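I have worked the returns bench at Keane for 16 years, and for most of that time the job was easy to explain to people at parties. Stuff comes back. You pick it up, you look at it, you decide if it can be sold again. Then we got the arms, and now I can talk for half an hour and still lose people.

We have two of them, both on the small electronics line, and the floor calls them Pollow and Cesta after the software and the shelving they came with. (I voted for Gary and Linda. I lost.) They handle the picking up and the turning over. I handle the deciding, mostly, and that "mostly" is what I want to write about.

When management announced the arms, the big question on break was who would be let go. I get it, I asked it too. So far the headcount on our line is the same, and I'll believe in that promise for as long as it holds. But I think we spent so much energy on that one question that we went right past the others. What is the day going to feel like? Who gets to set the pace? What happens to the stuff you know in your hands?

Take a smart speaker. I used to grab one, give it a turn, and by the time it was back on the table I had a feeling about it. Weight, a little rattle, a sticky button, that faint kitchen grease you get on things that lived next to a stove. I never wrote any of it down. I couldn't have told you the steps if you'd paid me extra.

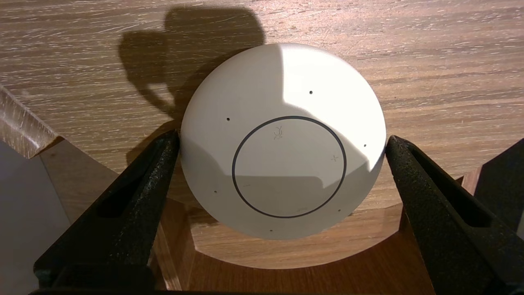
Well, now I do get paid extra (a little!) to tell them the steps. Two afternoons a week I sit with Úna Flanagan from the process team and she asks me why. Why did you set that one aside? Why did you squeeze it there? At first I found it insulting, like being asked how I chew. Then I started to enjoy it, because in all my years there nobody from upstairs had ever wanted to know what I knew. Apparently it took a machine for my opinion to get interesting.

And that's where I get grumpy. Everything I explain goes into the system and stays there. I think that's worth something, and I don't mean a gift card. If a company is going to build its process out of what people on the floor have learned, those people should have a say in how it runs, and they should see it in the paycheck long after the explaining is done. I've said this to Úna, who agrees with me and has no power over it whatsoever.

My wrists are better, I'll give the arms that. I used to go home and not be able to open a jar. Our record month before they arrived was 1,798 items across the line, and I remember it mainly as a month of ice packs. I don't miss it one bit.

What I do miss is the talking. You can chat with your hands full, but you can't chat while you're watching a screen for the next yes or no, and the screens face away from each other. Whoever laid out our floor plan never had to stand in it. My cousin works at the Drernley warehouse and they turned their stations so people face each other, and she says the whole mood is different. That's furniture! It costs next to nothing, and I've been asking for it since September.

So no, I'm not against the arms. I'd just like somebody to ask us about the chairs, the pace and the money with the same patience they use when they ask me about a sticky button. Úna is putting the desk thing on the agenda again for the next meeting, and I'm bringing a drawing.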